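Two grippers, one bath towel

Kamrul Chowdhury has opinions about terry cloth. Ask him which gripper is better, the Obi or the Kulau, and he'll ask you what kind of fabric you mean, how thick, and whether it has a hem.

"People come in expecting a number," he says. "Gripper A scored this, gripper B scored that. I love numbers! But first you have to watch the thing try to pick up a corner."

Chowdhury and his colleague Banafsheh Hosseinzadeh run the cloth-handling tests at Pikberg, a small shop that tries out robot parts for other people's projects. Since September they have been comparing 2 grippers on laundry: towels first, then jeans and shirts. I caught them on a Tuesday afternoon, Hosseinzadeh with her shoes off and a mug of tea on her knee, Chowdhury mostly on his feet. 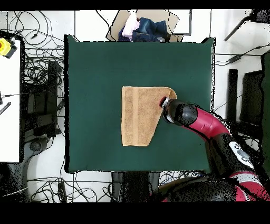 The trouble with towels, Chowdhury says, is that they look easy. A rigid part stays the shape it was when you planned the grasp. A towel changes as soon as you touch it. "You come in from the side, you think you have one layer, and you have two. Or you have the loops and none of the backing, and it slides right out when you lift. And then you come in again a hair lower and it's perfect, and you want to call your mother."

The Obi, he says, is the forgiving one. Its fingertips are soft and wide, and it will get hold of nearly anything you put in front of it. Separating one layer from the next is where it struggles. The Kulau has thin, stiff tips that slip under an edge beautifully, but they need the wrist to arrive at the right angle, and they are much less happy if the height is off.

Each gripper gets 40 tries at each fold, with the towel dropped fresh every time. Hosseinzadeh writes the results down by hand before they go into Roketti, the team's logging program. She likes having the paper. "When I write 'slipped,' I also write how it slipped," she says. "The program has a box for yes and a box for no. My notebook has the good stuff - 'grabbed the hem, lost it at the top of the lift,' things like that."

Her favorite page so far covers a run of 13 misses in a row with the Kulau. They had changed the approach speed and forgotten to change the closing delay to match, so the fingers were shutting on air. She still laughs about it. "We blamed the towel for an hour. Poor towel."
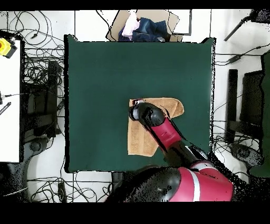 Hosseinzadeh came to robots from sewing, and she thinks that helps more than her degree does. Her grandmother bought a sewing machine in 1964 and taught her on it, and the first lesson was to hold fabric down with one hand before doing anything with the other. With a single arm on the cloth there is no other hand, so pressing has become a test of its own. The gripper comes down on the towel near its upper left, with a flap still curled over at the right-hand corner, and what she wants to learn is how much push the cloth will take before it starts to creep. "Too light and you've done nothing. Too hard and you plow a wrinkle across the whole thing," she says. "I can feel that in my fingers. Getting it into a controller is the fun part."

So which one would they buy? Chowdhury says Kulau, right away. Hosseinzadeh says Obi, just as fast, and they both start talking at once. He would take the precision and put in the extra work on the wrist angles. She would take the soft tips and write a better way of peeling the layers apart. Neither has tried very hard to talk the other around.

Denim is next. Chowdhury expects the Kulau to do well on waistbands, and he's worried about pant legs, which twist. Hosseinzadeh has already ruled the pages in her notebook.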